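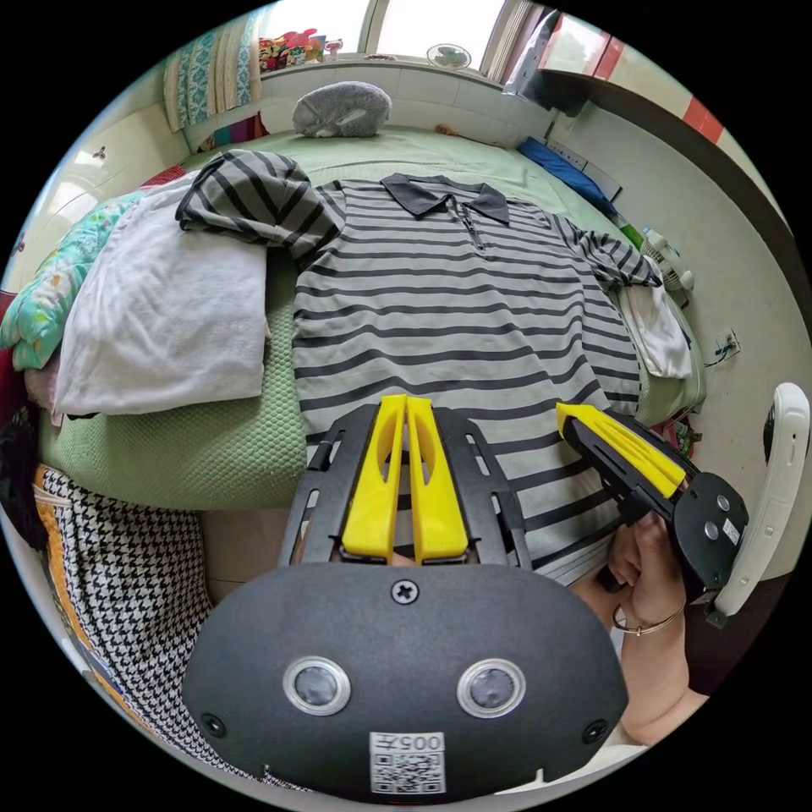

Folding Shirts With Two Hand-Held Grippers: Final Report on the Sleeve Fault

Project group: Hanane Nasr, Hsin-yi Wan, Chia-jung Chien, Sum-yee Tseng
Supervisor: Hsin-yi Hsueh
Submitted Sep 7, 2022

1. What we set out to do

Our original plan, approved in March, was to record a person folding clothes with a pair of hand-held grippers and then train a policy that would let a two-armed robot do the same job. The robot in the department lab is called Endo. Endo can already pick up a block and put it in a tray, and we felt it was ready for laundry. Endo did not share this view.

We ended up spending most of the project on one fault, so the report is mostly about that. The trained policy is covered in section 6, which is short for reasons that will become clear.

2. Setup

Each gripper has two yellow fingers on a black body, closed by a trigger. A recorder program, Tuteo, logs the pose of both grippers and the finger opening 20 times a second. Another program, Vitar, lines the two logs up on a common clock and cuts them into episodes. Vitar was written by an earlier student group and is documented in a text file that ends in the middle of a sentence.

We recorded in bedrooms as well as in the lab, on the theory that real beds have real clutter and a policy trained only on a bare table would panic at the sight of a quilt. Shirts were laid out flat, collar toward the head of the bed. The folding order was fixed: left sleeve in, right sleeve in, hem up to the collar. Striped shirts were preferred because it is easy to see in playback whether a fold is straight.

The target was 200 clean episodes. By the end of the second week we believed we had them.

3. The fault

Hsin-yi Wan found it while checking playback. In a good many episodes the left sleeve was folded over properly, the log agreed that it was folded over properly, and then the log showed the left gripper still closed all the way through the next step. The video showed it open. According to Tuteo, the person had picked up a sleeve and carried it around for the rest of the fold like a purse.

At first we blamed the person, who was usually Chia-jung. Chia-jung had a tendency to release the fabric gently, easing off the trigger a little at a time so the sleeve would not spring back. We asked for firmer releases and recorded a new batch. The fault was still there, and Chia-jung asked for an apology, which is hereby recorded.

Next we blamed the battery, then the wireless link, then the weather. Sum-yee kept a list of causes on the lab whiteboard and crossed them off. The list is reproduced in the appendix with one entry removed at our supervisor's request.

4. Finding the cause

The finger opening is measured by a small sensor inside the housing. It reads 0 when the fingers are closed and 4000 when they are fully open. Vitar does not trust the raw number. It decides that the gripper has opened only when the reading rises past a threshold and stays there for 2 seconds.

With blocks this works fine. A person puts the block down, opens the gripper and leaves it open while reaching for the next one. Folding is different. After the left sleeve goes over, the left gripper usually opens, moves a short way and pinches the shirt again to hold it steady while the right hand works. The gripper is open for much less time than Vitar wants, so Vitar concludes that nothing happened.

The wait had been put in on purpose, to hide flicker from a loose sensor cable on an older pair of grippers. Those grippers are now in a drawer. The cable was never fixed and the wait was never removed.

We confirmed this by recording the same fold twice, once at normal speed and once with Hanane holding the left gripper open after every release while the rest of us watched in silence. The slow version logged correctly. The normal one did not. We repeated the pair with a different shirt and got the same result, and then somebody needed the bed.

5. The safety matter

This should have been the first section, but we have kept things in the order they happened.

Before we understood the fault, we had trained an early policy on the bad episodes and run it on Endo. The policy had learned, quite faithfully, that one should never let go of a left sleeve. Endo folded the sleeve, kept hold of it, and began the hem fold with the shirt stretched between both arms. The left arm pulled harder to reach its target. The shirt was cotton and stronger than we had assumed. The table clamp was weaker than we had assumed.

The table moved toward Endo and Hanane pressed the stop button. No one was hurt. The shirt is now long in one arm and has been retired.

Two things went wrong apart from the log itself. The force limit on the left arm had been raised for an unrelated test and not put back. And Sum-yee was standing inside the taped line to get a better look. Both are our fault. The force limit is now checked at startup by a script that refuses to continue if it is too high, and the tape has been moved back and made brighter. Our supervisor also gave a short talk, which we will not summarize here but which we remember well.

6. Results

We replaced the fixed wait in Vitar with a check on the size of the opening, so a brief but full release now counts. Flicker from a bad cable could in principle get through, and we added a warning to the log for that. The raw Tuteo files had been kept, so nothing had to be recorded again. This was Hsin-yi Wan's idea in week one and the rest of us had argued against it on grounds of disk space.

A policy retrained on the corrected episodes lets go of the left sleeve. It then folds the right sleeve reasonably well and does something to the hem that we are calling a fold for the purposes of this report. Chiang, the other two-armed robot in the building, was booked every day we asked, so we cannot say whether the hem problem belongs to the policy or to Endo.

7. For the next group

Play back the log next to the video on the first day, with more than one kind of task. Keep the raw files. Check the force limit even though the script does. The grippers in the drawer have a note on them now; please read it before plugging them in.

The rest of the Vitar text file has also been written, as far as we understand it.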